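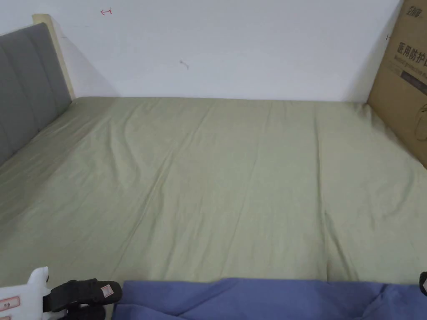

Fitted sheet in sage green on a bed with a padded grey headboard

Bedding hire: your questions

Makori Linen hires out bed linen to holiday lets and guest houses in Sesex and the villages near it. These are the things hosts ask us most. Last updated May 2022.

What do I get in a set?
One fitted sheet, one duvet cover and pillowcases to match the bed size. Towels are ordered separately. We don't supply duvets, pillows or mattress protectors.

Is there a minimum order?
Yes, 4 sets per delivery. If you have a single bedroom to let, you can order all four at once and keep the spares in a cupboard until the next changeover.

Do I need to wash anything before it goes back?
No. Put used linen in the blue return bags and tie the top. Please shake out sand first and check for socks, phone chargers and the like. If we find something we keep it for a month.

How deep a mattress will the fitted sheets take?
Up to 300 mm, including any topper. For anything deeper, ask for the deep size when you order. It costs the same, but we hold fewer of them.

Are the sheets ironed?
Duvet covers and pillowcases are pressed. Fitted sheets are folded straight from the dryer, so expect some creasing. Most of it eases once the sheet is pulled tight.
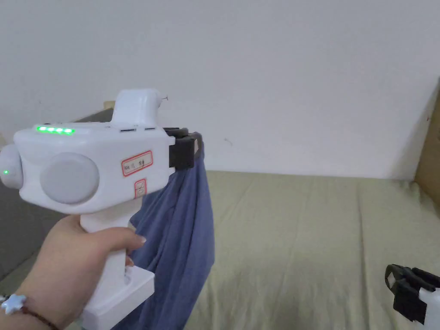
What happens if a guest stains something?
Ordinary marks are included in the hire price. Fake tan, hair dye and candle wax often don't come out, and we charge for the item if it can't be used again. Tie a knot in one corner of anything badly marked so that Hamisi Nzioka in the laundry can treat it first.

What temperature do you wash at?
Whites are washed at 70 degrees. Colours are washed cooler to stop them fading.

How much notice do you need?
We ask for 5 working days. In December the rounds fill early and we can't usually add a late order. Changes to an existing order go to Awuor Rweyemamu in the office.

Do you deliver to Grosik?
Yes, on the same round as Sesex. There is an extra charge for Prinitden, where the van has to make a separate trip.

Can I leave the return bags outside?
Only in a porch or locked store. Wet linen goes mouldy quickly and you would be charged for it.

How do I cancel?
Email the office with your account number. There is no contract to see out, but all linen and bags must be returned before we close the account.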